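Chapter 4
Showing the Machine What You Mean

Every cookbook assumes a reader who knows what "some lettuce" is. Robots make poor readers. Tell one to put a modest pinch of cabbage on a patty and you will spend the afternoon defining modest, pinch, and on. The obvious way out is to stop telling and start showing, and most of this chapter is about how much trouble hides in that word.

There are two common ways to show a robot a task. In hand guiding, you take hold of the arm and walk it through the motion, as you might teach a stiff and very heavy child to dance. The arm records its own joint positions along the way. In remote control, also called teleoperation, you stand apart and drive the arm with a second device: a joystick, a glove, or a smaller copy of the arm itself. Hand guiding is cheap and feels natural, but your own body tends to get in the cameras' view. Teleoperation keeps you out of the picture and makes you clumsy. A person who has built burgers since childhood can need 10 tries to lift a bun.

Our running case is the burger task from the Tirkalon project. It was picked because everyone who saw the plan thought it was easy. The operators drove the arm by remote control and saved 140 complete demonstrations, 49 of which were later thrown out. Some of those ended with a perfectly good burger. They were dropped because the operator had paused in midair to think, and a robot that learns from pauses will learn to pause - with great confidence, and over nothing in particular.

Before reading on, write down the order in which you would stack a burger. Now ask a classmate to do the same. Where your lists differ, a learning system would receive both as correct. Section 4.2 deals with what it does next, which is often to split the difference and put the patty halfway.

We also need to settle what counts as done. The Tirkalon team allowed crumbs and stray sauce but required a top bun, and they argued about the cabbage well into June.

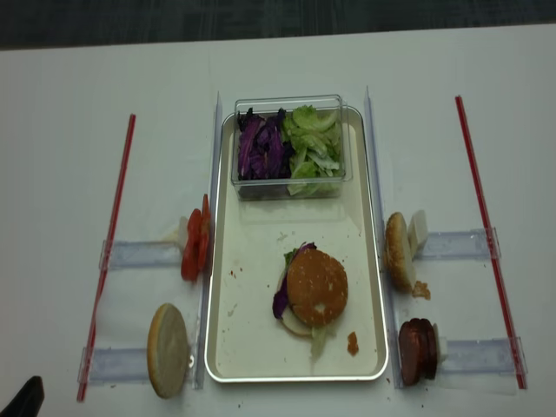

A reader of the draft at Mackay objected that 140 demonstrations is far too few for soft food, and that their own group had saved 500 before the lettuce stopped being a problem.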